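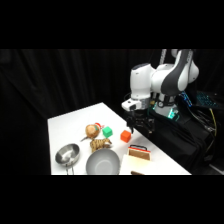
Rideau lourd contre mur béton : grammage, ampleur ou lame d'air ?

Forum Acoustique du bâtiment > Petits locaux > Absorption poreuse

quart_donde
Bonjour à tous.
Local technique en rez-de-chaussée, rue Aren, murs en béton brut, sol en résine, plafond plâtre. Hauteur sous plafond 3 m. Usage principal : prise de parole et réunions courtes. La réverbération est longue dans le médium et l'aigu, avec un écho flottant net entre les deux murs longs quand on claque des mains.
Je ne peux rien coller ni percer sur les murs (bail). Le plafond accepte des fixations. Je m'oriente donc vers un rideau noir toute hauteur sur un des murs longs, suspendu à un rail Trinuvo déjà en place à 5 cm du béton.
Trois questions :
- à budget égal, vaut-il mieux un tissu plus lourd ou plus de plis ?
- y a-t-il un gain réel à éloigner le rail du mur ?
- l'enduction occultante au dos est-elle gênante ?
Le fournisseur (Fiko) donne un coefficient d'absorption unique, sans courbe par bande d'octave et sans préciser le montage. J'ai demandé le procès-verbal, pas de réponse à ce stade.

basalte
Un coefficient unique sans montage associé n'est pas exploitable. Même tissu, même laboratoire, deux distances au mur différentes : deux courbes différentes. Il faut au minimum la distance à la paroi, l'ampleur et la surface de référence. Sur ce dernier point, certains rapportent l'absorption à la surface de mur couverte et d'autres à la surface de tissu développée. Avec une ampleur de 2, l'écart entre les deux conventions est du simple au double.
Pour l'enduction : oui, c'est gênant. Une enduction continue ferme la porosité. L'air ne traverse plus le textile, les pertes visqueuses chutent et il reste un effet de membrane mal maîtrisé. Dans l'aigu, la face enduite réfléchit.

pli_creux
D'accord avec basalte sur le montage. Pour l'enduction, je nuance : si la face enduite est côté mur et que la face vue est un velours épais, il reste une absorption correcte dans l'aigu, simplement due au poil. C'est le médium qui s'effondre. Pour un usage voix, c'est justement la zone utile, donc même conclusion pratique : sans enduction.
S'il faut l'obscurité, mettre un second rideau occultant derrière, contre la fenêtre, et laisser le textile poreux libre devant.

quart_donde
Pas de besoin d'obscurité, j'avais seulement pris l'occultant par défaut dans leur catalogue. Je retire l'enduction.
Reste la question du grammage contre l'ampleur.

basalte
Le grammage est un mauvais indicateur. La grandeur pertinente est la résistance spécifique au passage de l'air. Trop faible, l'onde traverse sans pertes, se réfléchit sur le béton et revient. Trop forte, elle se réfléchit directement sur le tissu. L'optimum se situe au voisinage de l'impédance caractéristique de l'air, ou un peu au-dessus. Deux tissus de même masse surfacique peuvent se trouver chacun d'un côté de l'optimum selon le tissage.
Test grossier : souffler à travers un échantillon plaqué sur la bouche. On doit pouvoir le faire, avec une gêne sensible. Si rien ne passe, écarter le tissu. Si l'on ne sent aucune gêne, écarter aussi.

toile_de_fond
Le test du souffle, je le lis sur ce forum depuis des années et il ne discrimine rien. J'ai comparé plusieurs molletons de scène de cette façon, le classement obtenu ne correspondait pas aux valeurs mesurées. Tout ce qu'il élimine, c'est la bâche et le voilage. Pour le reste, demandez la résistance au fabricant ou mesurez.

basalte
C'est bien une élimination que je propose, pas un classement. J'ai écrit « grossier ».

toile_de_fond
Dans ce cas on est d'accord, mais la formulation laisse croire qu'on peut choisir entre deux molletons avec.

quart_donde
J'ai deux échantillons Fiko, un molleton coton et un velours synthétique. L'air passe à travers les deux, nettement moins à travers le velours. Je n'en tirerai donc rien de plus.
Sur la distance au mur ?

pli_creux
C'est le paramètre qui coûte le moins et qui rapporte le plus. Sur paroi rigide, la vitesse particulaire est nulle au mur et maximale au quart de longueur d'onde. Un tissu mince n'absorbe bien que s'il se trouve dans une zone de vitesse élevée. À 5 cm, le premier maximum tombe dans le haut du spectre vocal. À 13 cm, il descend de plus d'une octave et arrive dans le médium. On peut calculer soi-même : célérité du son divisée par quatre fois la distance.
Il y a en contrepartie un creux à la demi-longueur d'onde, puis à chaque multiple. Les plis l'atténuent, car la distance au mur varie d'un point à l'autre du rideau.

basalte
Calcul exact en incidence normale. En champ diffus, les creux se comblent en partie et la courbe se décale vers le haut. Ne pas attendre un accord précis avec la formule.

toile_de_fond
Je ne suis pas d'accord avec la hiérarchie de pli_creux. Dans un petit local, l'ampleur compte plus que la lame d'air. Un rideau tendu à bonne distance absorbe moins, toutes bandes confondues, qu'un rideau bien froncé posé près du mur. J'ai vu assez de salles équipées « à plat » pour économiser le métrage, le résultat est toujours décevant.

pli_creux
« Toutes bandes confondues » est faux. Dans l'aigu, oui, le froncé l'emporte. Dans le bas médium, aucun métrage supplémentaire ne compense l'absence de profondeur. Avec des plis, la profondeur moyenne augmente aussi, donc une part de ce que vous attribuez à l'ampleur relève de la distance. Il faudrait comparer à profondeur moyenne constante.

toile_de_fond
Personne n'installe un rideau à profondeur moyenne constante. On installe un rail et on choisit un métrage.

pli_creux
Il a un rail, et il peut le déplacer. C'est précisément le sujet.

basalte
Les deux positions se départagent par la mesure. quart_donde, vous avez de quoi mesurer ?

quart_donde
Micro de mesure omnidirectionnel, enceinte active, logiciel Afolabi en version gratuite. Balayage sinusoïdal, déconvolution, décroissance par bande d'octave. La version gratuite ne sort que le T20, ce qui me suffit vu le bruit de fond (ventilation non coupable).
Je peux démonter le rail jeudi. Je propose :
A : mur nu
B : molleton, ampleur 2, rail à 5 cm
C : molleton, même métrage, rail à 13 cm
D : molleton tendu, rail à 13 cm

basalte
Bon plan. Quelques points de méthode :
- conserver les positions de source et de micro d'une configuration à l'autre, marquées au sol ;
- plusieurs positions de micro, aucune à proximité immédiate du rideau ;
- porte fermée, mobilier inchangé, opérateur hors du local ou toujours au même endroit ;
- ne pas interpréter les bandes graves, le champ n'y est pas diffus et le T20 y dépend surtout des modes.
En D, couvrir la même surface de mur qu'en C et replier le surplus hors du local. Un tas de molleton laissé dans un coin absorbe aussi.

toile_de_fond
Ajoutez une configuration tendue à 5 cm, sinon vous n'isolez pas l'effet de l'ampleur près du mur.

quart_donde
Ajouté, ce sera E. Source sur 2 positions, micro sur 3.

quart_donde
Mesures faites. Je donne les tendances, les fichiers sont à disposition en message privé.
Aigu : B et C sont confondus aux incertitudes près, nettement sous A. D et E sont entre les deux, plus proches de A.
Médium : C est le meilleur sans ambiguïté. B et D sont voisins. E apporte peu.
Bas médium : seuls C et D se distinguent de A, et D de peu.
Grave : dispersion entre positions supérieure aux écarts entre configurations, je n'en fais rien.
L'écho flottant est supprimé à l'oreille en B et C. En D il est atténué, en E il reste perceptible près de l'axe entre les deux murs.

pli_creux
Cohérent. La lame d'air descend la fréquence utile, l'ampleur relève le niveau dans l'aigu.

toile_de_fond
Cohérent aussi avec ce que je disais : B vaut D dans le médium et le dépasse dans l'aigu. À choisir un seul des deux paramètres, je prends le métrage.

pli_creux
Pour un rideau neuf, le métrage se paie. Déplacer un rail plafond, c'est une après-midi. Le choix n'est pas symétrique, et dans le bas médium B ne fait rien.

basalte
Réserve sur l'ensemble : toute l'absorption étant sur un seul mur, les décroissances ne sont probablement pas des droites. Vérifiez la courbure sur la courbe intégrée. Si elle est marquée, le T20 mélange deux pentes et la comparaison entre C et D devient fragile.

quart_donde
Vérifié. Légère courbure en C dans l'aigu, négligeable ailleurs. Le EDT suit le même classement que le T20.
Je pars sur C. Perte d'emprise au sol acceptable, près de 13 cm plus la demi-profondeur des plis.
Dernier point, le classement au feu. Fiko annonce un molleton M1 par traitement et non par nature de la fibre. Quelqu'un a-t-il vu une différence de porosité après traitement ?

toile_de_fond
Pas de différence mesurable sur ceux que j'ai contrôlés. En revanche le traitement par imprégnation ne tient généralement pas au lavage à l'eau. Gardez le certificat avec la référence du lot et dépoussiérez à l'aspirateur.

basalte
Et prévoyez l'ourlet avant la pose définitive, le coton imprégné peut bouger avec l'humidité. Sur 3 m de chute, je laisserais 2 cm au-dessus du sol. L'effet acoustique du jour en pied est négligeable dans les bandes qui vous intéressent.

quart_donde
Noté. Commande passée en M1, sans enduction, ourlet à faire sur place. Je remets une mesure ici quand le rideau définitif aura pris sa tombée, courant février.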